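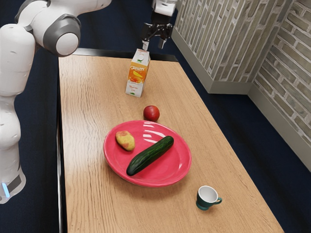
Simulated table setup, two-finger gripper over the juice carton.

Gripper comparison, working meeting, May
Sites: Trandcombe, Gbeho (by call)

1. Last minutes accepted.
2. Simulation runs. Each controller gets 40 trials per object. The Flirkon controller has finished the carton with 34 successful lifts. Apple and potato still to run.
3. Cucumber. Gbeho asked for a fixed starting angle on the plate. Agreed.
4. Teacup. Grasp by rim or handle left open until the next meeting.
5. Irham to send the revised finger model. Trandcombe to rerun seed 862 with it.

Closed at 2 p.m.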